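Magazine | Interiors | Makers | Fairs | Shop | Subscribe

Magazine > Fairs > Features

The Long Way Around a Chair Fair

By the time the shuttle bus from Skastano station gets to the top of the hill, you will have heard a good deal about upholstery. The woman across the aisle from me had a swatch book open on her knees and was taking her neighbor through it page by page, and the neighbor, who I think had only asked if the seat was free, was very nice about it. I mention this because it sets the tone for the whole event. People come to the Skastano seating fair to talk about chairs, and they begin well before they reach the door.

It is a small fair by the standards of the trade. Last season it drew 2753 visitors over its run, which the big shows would see in a morning, and it fills a pair of old grain halls that still smell a little sweet when the sun gets on the roof. Hall 1 is where the established firms go, with their carpet and their coffee machines. Hall 2 is for workshops, and most of the regulars will tell you (in a whisper, if they're standing in Hall 1 at the time) that they head there first. I did the same, and I stayed so long that I missed lunch.

The stand I kept going back to belonged to Benítez, a family workshop that makes dining chairs and not much else. They had brought a single model in different stages of being made, from a stack of rough ash blanks to a finished chair with a woven seat, and visitors were allowed to pick everything up. I spent a happy while with a back rail in my hands, running my thumb along the curve. The maker told me the curve had been changed after her father's hip operation, when he could no longer sit through Sunday dinner, and that the old pattern now hangs on the workshop wall because he won't let her throw it out. The new chair is a touch taller and much kinder to the lower back – I sat in it for the length of a whole conversation and forgot I was sitting, and I can't say that of many chairs.

They make 300 of them a year and have no wish to make more. A buyer from a hotel group was there while I was, and he wanted 1000 by spring. She gave him a brochure and a biscuit, and told him he was welcome to a place on the list.

Over in Hall 1, Ravis had gone the other way altogether, with a modular sofa so long that it had to turn a corner. I'll admit I walked up to it with my arms folded. I've owned a modular sofa, and I know what becomes of the connecting hooks. But the Ravis pieces join with a wide wooden tongue that slides under the next seat, and the covers come off with a plain row of buttons, big ones, the kind you can manage with cold fingers. The colors were lovely too, a tomato soup red and a soft barley and a green that the label called "pond." The salesman said pond was outselling everything. I believe him; I saw people stroking it.

Fometti, next door, showed outdoor furniture and seemed to be having the best time of anybody. They had laid real turf, which was starting to look thirsty by the afternoon, and put their folding loungers out on it, and as the day wore on these filled up with visitors who had taken their shoes off and showed no sign of leaving. The loungers fold flat and hang from a peg by a leather loop. I asked about the loop, as leather and rain are not great friends, and was told it can be replaced for the price of a sandwich. I would have liked a tougher loop to begin with, but it does look handsome.

What I enjoyed most, though, was the repair corner, tucked behind the cloakroom where you might easily walk past it. Anyone with a ticket can bring in a broken chair, and people do, on the bus, on their laps. There were kitchen chairs with split seats and a nursing chair missing a caster, and a very old stool that had been mended so often it was hard to say which part was the stool. The menders work in the open and don't mind questions. At four o'clock they stop for tea, and everyone waiting gets a cup as well, and the talk goes off in all directions – glue, mostly, and whose grandmother had the better rocking chair.

I went home on the last bus with a paper cone of wood shavings that a child had handed me very solemnly, and a Benítez order form in my bag. The wait is long. I've put my name down for two.

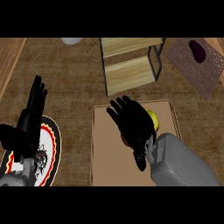
Page last updated: August, 4:40 p.m.

Reader comments

We took my mother's piano stool to the repair corner and they had it steady again before the tea came out. Lovely people. Do bring a cushion for the bus, the seats are harder than anything in the halls!

Does anyone know if the Ravis covers can go in a normal machine? The piece mentions buttons but not washing, and I have two dogs.

Reply: Ours do, on cool. Dry them flat or the button side puckers.

I have the Fometti lounger and am on my second loop. Still wouldn't part with it.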